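4.2 Driver selection and dimming behavior

The lamps in the test room were run from constant-current drivers supplied by two makers, Cirkance and Bednárik. Both units accept a pulse-width signal and a 0–10 V analog input, and both were set to the same output current before the first run. The Cirkance driver was used in the ceiling fixtures over the work table. The Bednárik driver was used in the wall fixtures, where the housing left less space for cooling.

Dimming was tested in two ways. In the first, the drivers were switched by a pulse signal at 300 Hz and the duty cycle was lowered in steps from full output to the lowest setting at which the lamp stayed lit. In the second, the analog input was lowered over the same range with no pulse signal present. Light level was read at the table surface with an Ivis meter held in a fixed stand. Each setting was held until the reading stopped drifting before it was written down.

With the pulse signal, light output followed the duty cycle closely over most of the range. With the analog input, the Bednárik driver cut out earlier than expected, and the lowest part of its range could not be used. We also saw a small shift in color toward green at low analog settings — large enough to show on the meter, though neither of the two people who took the readings noticed it by eye. The pulse method gave no such shift. For this reason the recordings in Section 5 were all made with pulse dimming.

Pulse dimming has its own cost. When camera exposure is short compared with the pulse period, the image may show dark bands that move from one picture to the next. We found that bands appeared at low duty cycles and went away when the duty cycle was kept at 80 percent or higher. Total light was then set by changing the number of lamps in use, with the duty cycle left alone. This is a coarse control, but it was enough for our purpose.

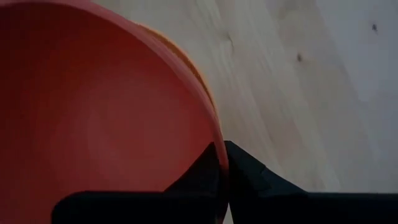
Figure 4. Wrist camera view of a red bowl, with the black gripper fingers closed around its rim.

Heat was the second concern. The lamp boards were fixed to their heat sinks with thermal tape from Juststead, and a probe was placed next to the center LED on each board. The ceiling boards settled well below the limit given by the supplier. The wall boards ran hotter, and one of them reached 107 °C during a long run at full current. Jiahui Jiang replaced the tape on that board with paste and refitted the sink, after which it read in line with the others. We did not repeat the earlier readings from that fixture; they are left out of Table 3.

Yaqin Hou checked the supply wiring for voltage drop between the driver and the farthest board. The drop was small in all fixtures and no correction was applied. Warm-up time before each session was kept the same for both driver types, including the sessions run in October, when the room was colder at the start of the day.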